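My phone has 2,413 songs on it and I've spent most of August finding out how many of them can't spell. A thread, for anyone with a bus journey to fill.

Ground rules first. I'm not after slang, or "gonna", or a singer dropping a g because it was heavy. I'm after misheard lyrics that somebody typed up, posted on a lyrics site, and that every other lyrics site then copied without once playing the record.

It started with Jullton. If you don't know Jullton, they made two albums of very sad guitar music and then went off to have proper jobs. I love them. I have loved them since I was fifteen and had the fringe for it.

There's a song on the first album called Side Gate. Second verse, I have always sung "and the coal man never waits". Very moving. I took it to be about death. The coal man comes for us all.

Looked it up. Every lyrics site says "and the cold hand of the waves". Fine. I've been wrong for years, it's about the sea. Shame, I'd got quite attached to the coal man.

Then I found the CD in my mum's loft, with the booklet still in it, and the booklet says "and the coach had left by eight".

So it's about missing a coach. The whole song is about missing a coach. "I stood there in the grey" is a bus station. "You'd gone before I came" is a timetable problem.

I went back to the lyrics sites to see who'd put up the cold hand of the waves. One of them lets you see the edit history. It was added by a user called Zarei, who has contributed 3,001 sets of lyrics and, as far as I can tell, has heard none of them.

I don't want to be unkind about Zarei. Zarei has put in the hours. But Zarei has also given us "my heart is a lonely hamster" in a song where the singer very clearly says "hunter", and it's now on a mug. I've seen the mug. It was £11.
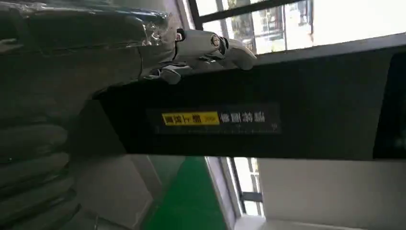
Up close with the gripper.

Anyway, I got a bit keen. I made a list of Jullton lines where the booklet and the internet disagree. There are 39. Over two albums. One of them only lasts half an hour.

Some favourites.

Booklet: "you left the landing light on". Internet: "you left the land of lions". The internet version is better and I won't be taking questions.

Booklet: "I'd have driven you to Leeds". Internet: "I'd have driven you to leave". This one has been quoted to me in an actual break-up. I nodded. I should have asked for directions.

Booklet: "two sugars and a stir". Internet: "to sugar and to stare". There's a long comment under that one about the male gaze.

Booklet: "(instrumental)". Internet: "ooh, the pain, ooh, the pain". I've played it with headphones on, more than once. It's a trombone.

Someone has asked whether the booklet could be wrong. It could, and that thought cost me an evening. The booklet also thinks the drummer's surname has two different spellings, and thanks "everbody at the studio". So my one reliable source is a piece of folded paper that can't manage "everybody".

So I went to the live recordings. On the first one he sings "coach". On the second he mumbles. On the third he forgets the verse altogether, says "you know this bit", and the crowd sings it for him. They don't know that bit. You can hear about four different songs.

I'm fairly sure one person in there is singing "coal man". You're not alone, friend.

Next: Lareo. Lareo is the other band I know too well, and the trouble with Lareo is the opposite. You can hear every word. Lovely clear voice, could read you the shipping news. And the words are still wrong online.

The chorus of Paper Round goes "up at five, home by seven, toast". Three facts and a food. There isn't a mystery in it. The lyrics sites have "up and fly, home to heaven, ghost".

Which means it gets played at funerals. My cousin had it at my great-uncle's. Not a dry eye. I was crying as well, but I was crying because I could hear "toast" coming and couldn't warn anyone.

I thought about saying something at the buffet afterwards. There was toast at the buffet. I kept quiet and had some.

A few of you have told me to just use Skoneo, which shows you the words on screen in time with the music. I've tried Skoneo. Skoneo gets its words from the same place as everyone else, so now the wrong lyric lights up exactly as the right one is being sung. It's like having a very confident friend.

I did report one. There's a little button. You press it, you get a form, the form asks "what is wrong with this lyric?" and gives you 70 characters to answer in. I wrote "It is toast. He is singing toast. He has been up since five. Please." They haven't replied.

I also made an account on the site with the edit history and changed Side Gate back to the coach. It lasted most of a morning. By lunch the cold hand of the waves was back, with the note "restored correct lyric".

Guess who.

So I sent Zarei a message. Polite one. Said I had the booklet, gave them the page, offered to scan it. Got a reply at ten past two in the morning, which told me we have more in common than I'd like.

The reply said: "Thanks but I think the song is about the sea."

And the awful thing is I played it again on the way to work, and it does sound like it's about the sea. There's a bit at the end that sounds like gulls. I'd always had that down as the trombone.

I've left it as it is for now. The list of 39 is staying in my notes, and if anyone has the booklet for the second Jullton album with the back page still attached, please get in touch. Mine's been torn off and I need to know what rhymes with "Doncaster".

Replies are already telling me it's "disaster". It can't be. I've heard it. It's "plaster".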